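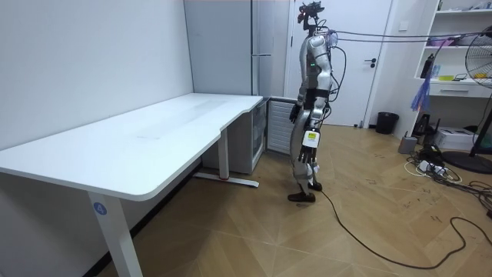

Library > Furnishing and Fitting > Part 2 > Chapter 6

Search this book Enter keyword Go

Chapter 6
The Desk and the Floor Under It

In the previous chapters we spoke about the walls, the windows and the light. Now we come to the furniture, and we begin with the desk, as it is usually the largest thing in a small workroom and it decides where everything else can go.

A student who makes his first room plan often draws the desk as a simple rectangle. For the first sketch this is enough. But a real desk has a top with a certain thickness, an edge which can be sharp or rounded, legs, and very often a foot bar that lies on the floor and joins the legs or makes them wider. Each of these parts takes its own place in the room. The foot bar especially is forgotten in drawings, and later the drawer unit does not go under the desk, or a chair wheel hits the bar every time the person moves.

6.1 The front edge

Not every top is straight in front. Many long desks are made with a cutout, so that the person can sit closer and rest both elbows. When you measure such a desk, you must take the depth in two places: at the deepest part of the top and at the deepest part of the cutout. Write both numbers on the plan. If you write only one, the reader of your plan will not know which one it is.

Ishbel Lindsay, who taught this course in Hisstead before me, asked her students to cut the shape of the top from brown paper and lay it on the floor of the room. I still recommend this exercise. The paper costs almost nothing, and you can walk around it, open the door and pull out an imagined chair. Leave 90 centimeters free behind the chair where people must pass.

6.2 White tops

A white top makes a small room lighter, and it goes well with a light floor that has a wood pattern. It also shows smudges and faint marks sooner than a gray one. This is not a reason to refuse it, but the client should hear it from you before the order is signed - not after. In the Kundik catalog, which we use for the exercises in this book, the long desk with white legs is item 3636, and the gray cabinet that stands beside it in most plans is item 603.

6.3 Cables on the floor

Here I must ask for your patience, as the subject looks dull and takes several pages. A long power cable lying in a wide loop on the floor takes more space than the desk leg next to it. It also moves. On the plan, draw every cable that crosses the floor, from the outlet up to the thing which it feeds, and draw it with its slack. Then look where people walk. When the two lines cross, change one of them. Usually it is easier to move the desk than the outlet.

6.4 Numbering

In rooms with several desks, put a small round sticker with a number on a leg of each desk, and the same number on the plan. Pylyp Kovalchuk adds the number to the cabinet too, inside the door.

Before you continue to 6.5, prepare:
- a tape measure, at least five meters
- brown paper and a soft pencil
- your plan from Chapter 5, with the outlets marked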